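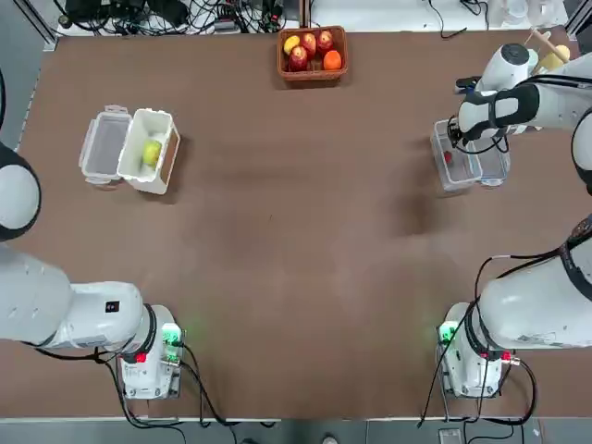 Page last changed: 28 Dec 2020

4.3 Comparing grippers on the two-arm table

This section applies to the Rurkum bench with both arms fitted. It sets out how to compare the standard fingers with the Granora fingers using household containers and fruit.

Before starting, confirm that the light on the inner side of each base is green. If either light is not green, return to section 4.1.

1. Place the fruit basket at the far edge of the table, midway between the arms.
2. Set out the open containers on the left and the clear storage box on the right, within reach of the right arm.
3. Put one small item in the clear box. The same item must be used for every trial.
4. Select the right arm on the controller and load the profile for the fingers fitted.
5. Close the gripper on the box, hold for eight seconds, then release. Record whether the box slipped or bent.
6. Repeat until 25 trials are complete.
7. Change the fingers on the right arm and repeat steps 4 to 6.

Note: Transparent plastic may be poorly located by the wrist camera. Where two attempts in succession miss the box, enter its position by hand and mark the trial "M" in the log.

Caution: Keep cables clear of the elbow and wrist joints throughout their travel. Cables that hang over the near edge of the table must not be stepped on or pulled.

Caution: Do not reach across the table while either arm is powered – use the stop button first.

Completed logs should be sent to Úna Noonan. Finger sets are to be inspected for wear after 500 grasps, as described in section 6.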